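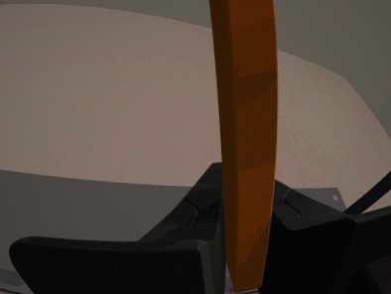

Section 4: Recording demonstrations in the simulator

This section covers recording a task with the two-arm Korletey workcell in simulation, using the Histetov hand controllers. It assumes the software is installed and the controllers are paired (Section 2) and that you have run the joint check (Section 3). If you are moving over from the physical cell, read 4.6 before you start, as a few of the defaults are different.

The worked task is the stick and post task supplied with Sovcombe. The operator holds the orange stick in one gripper and brings its tip to the ring near the top of the post. The second arm can be used or left alone, depending on which variant you load.

4.1 Before you start

1. Close any other program that is using the graphics card. Dropped frames are saved with the recording and can't be repaired later.

2. Open Sovcombe and choose File, then Load Task. Select the stick and post task from the Gilliment folder.

3. Choose a variant. Variant A keeps the upper arm parked. Variant B lets you drive both arms.

4. Set the control rate to 20 steps per second. Higher settings are available but the playback tool in this release ignores them.

5. Set the episode limit to 1000 steps. An episode that reaches the limit is closed automatically and marked as timed out.

6. Check that the save folder has free space. The status bar turns yellow when space is low and recording will not begin once it turns red.

Note: The task loads with the stick already in the gripper. If you want to record the pick-up as well, tick Start with Free Stick in the task options. The rest of this section assumes the box is not ticked.

4.2 Lining up the controllers

The arms follow the movement of your hands from wherever your hands were when you pressed the clutch. They don't copy the position of your hands in the room. This means you can stand wherever is comfortable, but it also means a poor starting position will follow you through the whole episode.

1. Stand facing your monitor with your elbows at your sides and your forearms level.

2. Hold both controllers so the trigger is under your index finger.

3. Turn your wrists until the controller outlines on screen match the direction of the grippers. The outlines go from grey to blue when they are close enough.

4. Squeeze and hold the clutch button on the controller you want to use. The matching arm is now live.

5. Move your hand a small distance in each direction and watch the arm. If left and right are swapped, release the clutch and choose View, then Reset Operator Side.

6. Release the clutch. The arm should hold its position. If it drifts, repeat the joint check in Section 3.

Caution: Do not touch the trigger while lining up. The trigger opens and closes the gripper whether or not the clutch is held, and a light squeeze is enough to drop the stick.

4.3 Choosing your views

Sovcombe has two views for this task. The wrist view is attached to the gripper and is best for judging the angle of the stick between the fingers. The room view takes in both arms and the post, and is best for the approach.

Keep both open while you record. Most new operators stay in the room view too long and arrive at the ring with the stick tilted. Glance at the wrist view before the last part of the move and straighten up there.

You can change the size of either window during an episode. This has no effect on the saved recording, which always stores both views at full size.

4.4 Recording an episode

1. Press Reset. Wait for the arms to stop moving.

2. Press Record. A red dot appears beside the step counter.

3. Squeeze the clutch for the lower arm and raise the stick toward the post. Keep the path simple. One smooth curve is better than several short corrections.

4. Slow down as the tip comes near the post.

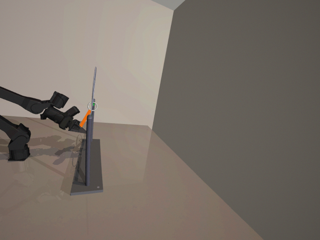 5. Bring the tip up from below the ring, keeping the gripper clear of the post. If the fingers touch the post, carry on only if the stick hasn't shifted. Otherwise press Discard.

6. Variant B only: squeeze the second clutch and move the upper gripper into place. It should stay open until the lower arm has stopped.

7. Hold still for 2 seconds at the end of the task. The end check needs a steady pose and will not register a tip that is passing through.

8. Press Stop. Enter a result (good, usable or failed) and press Save.

Note: Let go of the clutch if you need to rest your arm partway through. The recorder keeps running, so long pauses will appear in the episode. Short ones can be trimmed off later with the Idle Filter – see Section 5.

Caution: Do not press Reset before Save. Reset clears the episode from memory and there is no undo.

4.5 Checking what you recorded

Play back the first few episodes of every session before recording more. Choose Episodes, then Replay, and watch at normal speed.

Look for these things:

The stick slides or twists in the fingers. Lower the grip speed in the task options and record again.

The arm shakes near the post. Your hand scale is too high. Set it to half and try another episode.

The two views are out of step. Restart Sovcombe. If it happens again, turn off shadows in the display settings.

The end check did not fire although the pose looks right. Open the replay in the wrist view and look at the tip from there. A gap that can't be seen in the room view often shows up from the gripper.

Our reference set for Variant A has 84 saved episodes, all by operators who had finished the practice task first. A smaller set will still train, but expect weaker results from starting positions you didn't cover. Change the start position between episodes with the Shuffle button, and keep failed episodes in their own folder – the training tool reads everything it finds in the folder you give it.

4.6 Differences from the physical cell

The clutch and trigger work the same way in both. The following do not:

There is no force feedback in simulation. The controllers buzz on contact, but the strength of the buzz tells you nothing about how hard you are pressing.

The emergency stop on the physical cell has no effect on the simulator. Use the Escape key to freeze both arms.

Joint limits are set slightly inside those of the physical arms. An episode recorded in simulation should always be within reach on the real cell, but physical recordings may be refused when you load them the other way.

Caution: Before replaying a simulated episode on physical arms, clear the work area and run it once at the lowest speed setting with a hand on the emergency stop.

4.7 Closing a session

1. Choose Episodes, then Write Index. This takes about a minute.

2. Park both arms from the Arms menu.

3. Switch off the controllers and put them back on the charger.

4. Copy the session folder to your shared storage, including the index file. Episodes copied without the index can be replayed but can't be used for training.

Section revised 2026-02-16 to match the new task options menu.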